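Guthrie Half Marathon

The Guthrie Half Marathon is a road race held every February in Horville. The course is two laps along the river, with a short climb at mile 7 on each day's final lap – the only real hill. The field is limited to 473 runners. 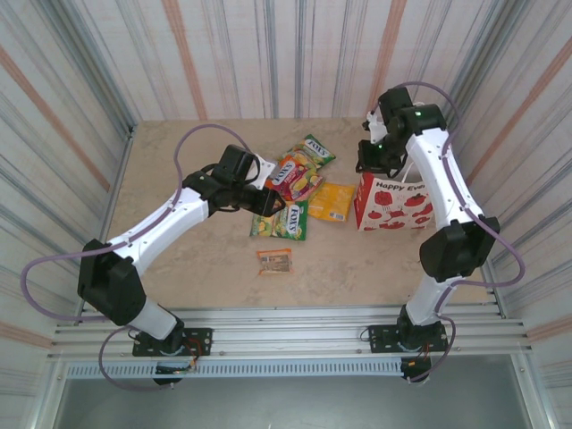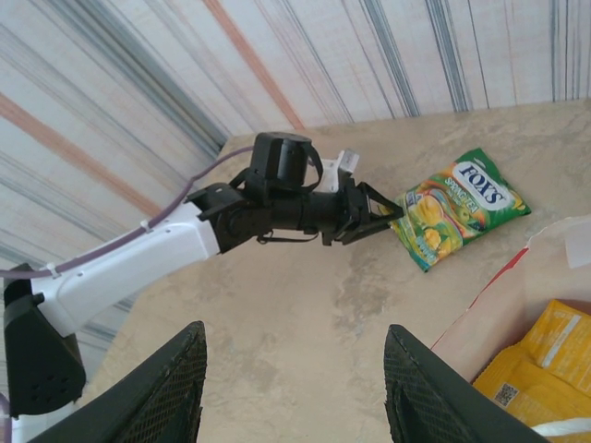
Hongjun Kong has won the race twice. A relay for teams of two was added later, with the handoff at the end of the first lap. Bikix has been the title sponsor for 14 years. Runners who miss the cutoff at the last aid station are taken back to the start by bus.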